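Cupping room notebook, Monday

Green coffee price model, checks on the inputs before the September run. Lowri Gittins wants the arrivals side redone, so these are notes on what I changed and what is still open.

Moisture first. The Bavideck meter reads high on the small-bean lots. Ran the Cha sample twice against the oven method and got the same offset both times. Corrected the sheet by hand. The old values are still in the hidden column, please leave them there until Laimutė has looked.

Stock weights next. The Ternenance warehouse reports in bags, Ornudance in kilos, and the import script treated both as bags. It only showed up when a 300-bag lot came through next to one that was plainly in kilos.

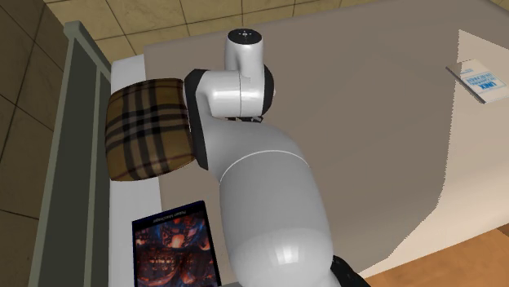

The unit is now read from the header line of each file. If the header is missing, the script stops and asks. It used to default to bags, which inflated the nearby stock figure and pulled the modeled differential down. Every differential in the previous run should be treated as suspect until it has been rerun.

Defect counts: took 300 g from each of the 2 disputed lots and sorted under the daylight lamp. Both had insect damage and broken beans. No sours found in either. Grade on the contract stands for the first lot. The second is borderline and needs another person's count before we write to the seller.
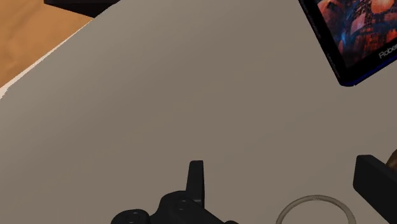
Gray surface with pale edge strip, tan area behind.

Freight input is still the weak part. The model takes one rate per route and holds it for the whole contract period. Tried a stepped rate on the Cha contract, and the landed cost moved by over 500 dollars a container. Too large to ignore, so the stepped version goes in as an option, off by default.
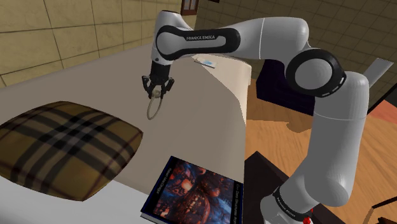
Laimutė Kairys has the forward curve files and will reload them after lunch. The roll date in the old set was one contract month early. Do not compare spreads across the two sets.

Open: second count on the borderline lot, meter recalibration, header fix to be requested from Ornudance. Rerun goes overnight once the curve is in.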